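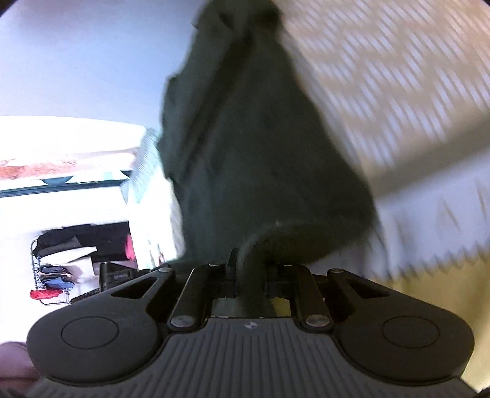
Titwood adds bedroom clothing to its tidying guide

1 August 2023

The Titwood housing service has published a revised tidying guide for its furnished one-bedroom units. The new section covers clothing left in the bedroom, which the June edition did not address. It applies to all 357 units managed by the service.

Under the guide, garments are picked up one at a time and held clear of the bed before they are sorted. Dark fabrics are checked for lint in daylight. Small light specks show plainly on dark green or black cloth and can be missed once the item is folded. Items with lint are brushed on both sides, then folded along the seams. Crumpled items go on a hanger overnight.

Bedding is handled separately. Striped and banded covers are to be straightened with the bands running parallel to the foot of the bed. Clothing is not to be stacked on white bedding at any stage, as dark dyes can transfer.

The storage layout was drawn up by Grulturora, which also supplied the shelf inserts. Each insert is 50 cm deep and takes folded garments in 2 rows. Hanging rails from Mirzaei are fitted in units where the wardrobe has no fixed rail. The service said 52 units still need rails.

Tenants may keep their own storage furniture if it leaves the door and window clear. Requests for inserts go through the Zunia maintenance portal under "Bedroom, storage." Printed copies of the guide are available at the Titwood office.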